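FOR IMMEDIATE RELEASE

Arriaga Basket Fair Returns in October With 185 Makers, One Tent and a Firmer Policy on Handles

ARRIAGA -- The Arriaga Basket Fair, the region's longest-running event devoted entirely to things you put other things in, will return to the Isen Street grounds this October with 185 makers, a larger tent and a rulebook that has finally been proofread.

Last year's fair drew 2186 paying visitors, a record, and an unknown number who came in through the gap by the feed store. The gap has been closed. Visitors who have used it since childhood are invited to try the main gate, where admission is $2 and includes a map.

The fair is open to makers working in any plant material that can be bent without complaint. Willow, rush, white oak splint, pine needle, sweetgrass and honeysuckle vine are all represented this year. So is cornhusk, after a two-year absence that the cornhusk weavers describe as a scheduling matter and everyone else describes as the business with the parking.

"A basket is one of the few household objects that still gets made entirely by hand," the fair said in a statement it wrote itself. "No one has built a machine that weaves a proper one from start to finish. We mention this every year and would like some credit for it."

New for this year is the Plain Basket class, open to any undecorated basket meant for actual use. Entries will be judged on evenness of weave, soundness of the rim and whether the thing sits flat on a table. Past judging has leaned toward the spectacular, including a life-size goose that took best in show and could not hold so much as an egg. The goose's maker has been informed of the new class and has not replied.

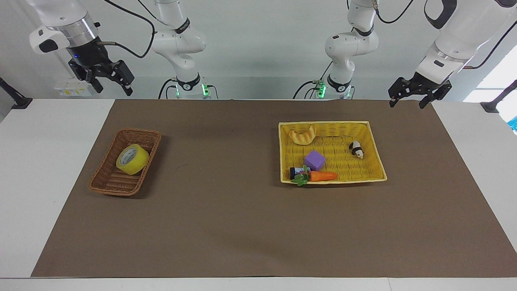
Two baskets, small brown wicker at left and larger yellow woven at right.

Prizes in all classes are sponsored by Uvuron, the Arriaga maker of shelving and storage fittings, which is in its sixth year with the fair and has never once asked for the baskets to be arranged by size. The top award is $300 and a ribbon. Second place receives a ribbon. Third place receives a slightly shorter ribbon, owing to an ordering error that will work itself out when the current roll is used up.

The handle policy, which took up most of the spring, now reads as follows: a handle is part of the basket if it was woven in, and an accessory if it was tied on afterward. Accessories will not be judged. Entrants with leather handles should read page four of the rulebook, then read it again, before calling the office.

Beginners' workshops will run both mornings at 9:30 in the long barn. Participants make a small round-bottomed basket from soaked reed and should expect to go home with damp sleeves and something shaped like a hat. Materials are included. Places fill early, mostly with people who took the workshop last year and want another go at the bottom.

The repair table is also back. Visitors may bring one broken basket each for assessment and, where possible, mending while they wait. The menders will take on split rims, loose lashings and holes made by dogs. They will not take on wastebaskets made of wire, anything still containing fruit, or the same laundry hamper for a fourth consecutive year. Its owner knows who they are.

Food will be sold from the lower field. The fair has heard the comments about last year's chili line and has responded by adding a second line. It has not added a second pot. There will be cider.

Tickets can be bought at the gate or ahead of time through Drotico, the fair's ticketing service, which charges no booking fee and sends a confirmation that some visitors have found in their junk folder. Children under 12 get in free. Dogs on leashes are welcome everywhere except the rush weavers' row, for reasons the rush weavers will explain at length if asked.

Makers who would like a stall should apply by the end of August. Late applications will go on the waiting list, which last year moved by one name.

About the Arriaga Basket Fair

The Arriaga Basket Fair is a nonprofit event held each October on the Isen Street grounds. It promotes traditional and contemporary basketry through exhibition, instruction and sale. It has no position on pottery.

Media contact: Press desk, Arriaga Basket Fair, Isen Street, Arriaga. Reporters wishing to attend should ask for a pass at the main gate. Parking for press is the same as parking for everyone else.

###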